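Bollbridge after the water
February 2023

The Rurkeo River crested at Bollbridge on a November night and stayed over its banks for 3 days. The town's lower streets took the worst of it. Most of the 3,000 residents were told to leave, and those on the east side left by the only road still open.

The levee did not fail in the usual sense. Water passed under it, through a layer of old gravel, and came up behind the wall in yards and basements.

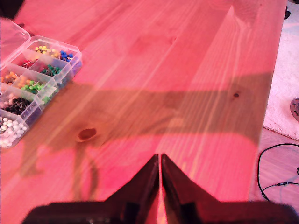

Seepage of this kind is slow to show. The town had 2 pumps on the low side, both sized for rain. Neither could keep up once the ground was full – one shut down when its intake clogged with silt.
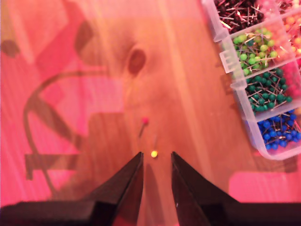 6 min read

Proria, the engineering firm hired to inspect the levee, drilled test holes along its full length. The gravel runs deeper at the Upadhyay Street end than the original drawings show. A cutoff wall there would have to reach clay, and the cost depends on how far down the clay lies.

Until that is settled, the evacuation order for Upadhyay Street remains in force. Owners may enter by day to remove belongings. Power has not been restored.
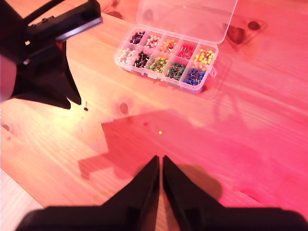

What the state will pay for

Relief money covers repairs to the main structure of a home. It does not cover finished basements, fences or sheds. Claims need a damage report and proof of residence.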